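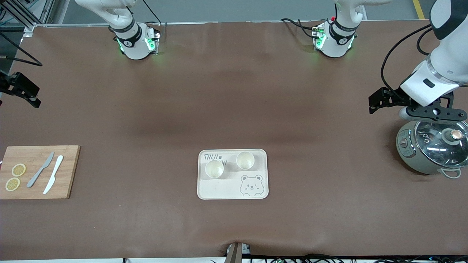
Two white robot arms over a brown-covered worktable.

Tunow Urban Carry-On Suitcase: Product Review
Flikville Travel Desk
Friday, December 29, 2023

Travelers who are shopping for a carry-on suitcase will find a very large number of choices at very different prices. The Tunow Urban is sold toward the lower end of that range. The Travel Desk paid $76 for the suitcase reviewed in this article, at the regular retail price and without a discount. The manufacturer did not supply it and was not shown this review before publication.

The Urban is intended for short business trips, weekend visits, and similar travel of one to four nights. It was used by members of the Travel Desk between February and the end of the year on 18 trips. Most of these were by air, several were by train, and a few combined the two. The longest was a journey of 2,000 miles to Steltotia and back, with a change of planes in each direction.

Construction

The Urban is a soft-sided suitcase with a stiff back panel and a fabric front. It is offered in gray and navy. The gray version was selected for review. At 6 pounds empty, it is neither the lightest nor the heaviest suitcase in its class. Travelers flying with an airline that weighs carry-on bags should take this figure into account when deciding what to pack, particularly if shoes or a laptop computer will be carried.

The fabric has held up well. There are scuff marks on the lower corners and a shallow scrape on the front pocket, but the material has not torn and the seams remain closed. Plastic guards cover the two bottom corners nearest the wheels. The upper corners have no guards, and some fraying of the piping was noted there by early fall.

The main zipper is sturdy and has large pulls that can be operated with gloves on. The zipper on the outer pocket is of a lighter grade. It caught on the lining on several occasions and had to be worked free by hand. Tunow should consider using the same zipper throughout.

Wheels and Handle

The suitcase has four wheels that turn in all directions. On airport floors, hotel carpeting, and smooth sidewalks, it may be pushed upright with one hand. On brick, gravel, or broken pavement, it is better to tilt the suitcase and pull it on two wheels. The old quarter of Steltotia is paved largely in stone, and reviewers found that the suitcase had to be carried for short distances there.

One wheel developed a squeak in the second half of the review period. A small amount of household lubricant quieted it for the remainder of the year. The wheels are attached with screws and can be removed by the owner. Replacement wheels are listed on the Tunow parts page in sets of two.

The pull handle locks at two heights. The lower setting is suitable for most adults of average height. Taller reviewers preferred the upper setting but reported that the handle moved from side to side more than they would have liked. The release button is set deep within the grip, and travelers with limited hand strength may find it difficult to press. There is a padded handle on the top and another on the side. No handle is provided on the bottom, so lifting the suitcase down from an overhead bin requires some care.

Interior and Packing

The main compartment opens fully and lies flat. One side has crossed straps with a buckle, and the other is covered by a zippered mesh panel. The mesh side is shallow and is best suited to shirts, undergarments, and flat items. Reviewers were able to pack clothing for three nights, one additional pair of shoes, and a toiletry bag without using the expansion section. For a fourth night, it was usually necessary to leave out the additional shoes or to wear the heavier items while traveling.

The expansion section adds depth to the front of the suitcase. Travelers should be aware that once the section is open, the suitcase may no longer meet the size limits of the airline. On one flight, a reviewer was asked to check the expanded suitcase at the gate. The section is useful for the trip home by train or car, when purchases have been added and size limits are less strictly applied.

A lined pocket for liquids is sewn into the mesh side. It was of limited value. The pocket must be emptied at security checkpoints that require liquids to be shown separately, and it is not easy to reach without opening the whole suitcase. A separate clear bag kept in the outer pocket was found to be more practical.

The outer pocket holds a folder, a magazine, a charger, and travel documents. It has no padding. Laptop computers should be carried in the center of the main compartment or in a separate bag.

Weather Resistance

Tunow describes the fabric as water resistant. The suitcase was taken out in rain on a number of trips. In light rain, the contents stayed dry. After a long wait at an uncovered taxi stand in steady rain, dampness was found along the zipper and on the top layer of clothing. The suitcase is not sold with a rain cover. Travelers who expect wet conditions may wish to place their clothing in plastic bags before packing.

Cleaning

The exterior may be wiped with a damp cloth and mild soap. The lining is not removable. A stain caused by a leaking bottle of shampoo faded after two cleanings but can still be seen. The lining is light tan, and a darker color would have been a more sensible selection for a suitcase of this type.

Warranty and Customer Service

The suitcase is covered by a limited warranty for defects in materials and workmanship. Damage caused by airlines is excluded, as is ordinary wear. Owners must register the suitcase online and keep the original receipt. The Travel Desk contacted customer service by e-mail regarding the outer zipper and received a reply on the third business day. The representative offered a replacement zipper pull at no charge. The part arrived the following week, and fitting it reduced the catching without ending it.

Travelers should read the return policy before purchase. Suitcases that have been used for travel cannot be returned for a refund. It is advisable to load the suitcase at home, roll it across several surfaces, and test both handle positions while the tags are still attached.

Who Should Consider This Suitcase

The Tunow Urban is recommended for travelers who take short trips several times a year, who stay mainly in cities with good sidewalks, and who do not wish to spend a great deal on luggage. It is also a reasonable purchase for a student or a first-time traveler.

It is less suitable for those who fly every week. The handle and the outer zipper are the weakest parts of the suitcase, and both would receive hard use under such a schedule. Travelers who carry a laptop computer each day would be better served by a model with a padded outer compartment. Those visiting Steltotia or any other town with stone streets may prefer a suitcase with two large fixed wheels, or a travel backpack.

Overall rating: Good
Best features: main zipper, replaceable wheels, price
Needs improvement: outer zipper, handle movement, light-colored lining
Price paid: $76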